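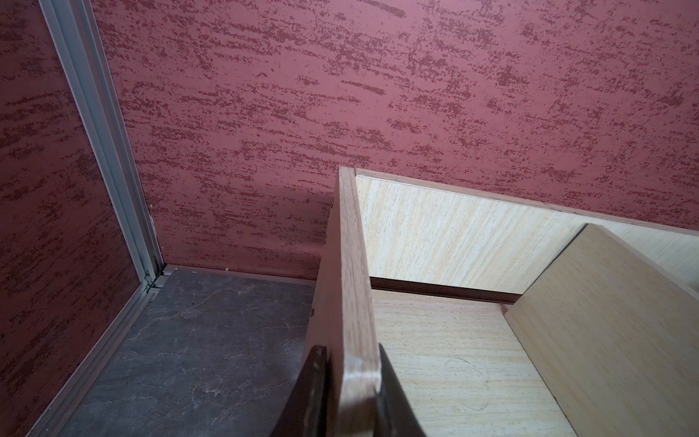
Textured Wall Panels and Trim: Frequently Asked Questions

What is the dappled finish on the dark red walls?
It is our crimson from the Stirisel range, a rose-maroon base with deeper wine red flecks over it. The flecks run side to side in broken streaks, so no two stretches of wall match exactly. Small differences between walls are normal and are not treated as a fault.

Can I touch up a scratch myself?
Yes, if it is shorter than your thumb. Use the touch-up pot in the base color first, let it dry overnight, then drag a nearly dry brush sideways with the fleck color. Do not dab. Dabbing leaves round spots that show up against the streaks.

How do I clean the walls?
A soft cloth and lukewarm water. Dish soap is fine for greasy marks - a few drops in a bucket. Please don't use scouring pads or melamine sponges, as they polish the texture and leave shiny patches.

What goes in the corners?
A ridged aluminum profile runs up the inside corner, and a matching track goes along the floor. Both are sold by length and can be cut with a fine-tooth hacksaw. Fit the floor track first.

Dust collects in the floor track. What is the best way to get it out?
Use the crevice tool on a vacuum, then an old toothbrush for the grooves. Crumbs and bits of grit also tend to settle along the line where the tile meets the wall, so go over that at the same time.

Does dark gray slate-look tile work with crimson?
We think so, and many customers choose it. It makes the room darker, though. Pale wood-grain furniture balances it well. If the room has only one small window, order samples and look at them at 4 p.m. before you decide.

Can I put a cabinet right up against the wall?
Leave a finger's width if you can. Felt pads on the back edge will prevent rubbing. Panels are not load-bearing, so shelving that needs a wall fixing must be screwed through to a stud.

How long is delivery?
Panels ship every Thursday. Orders of more than 80 panels go out by freight and we will call to arrange a time.

Who do I contact about a damaged panel?
Write to Nkrumah Acheampong on the service desk. Include your order number and the batch code from the back of the panel.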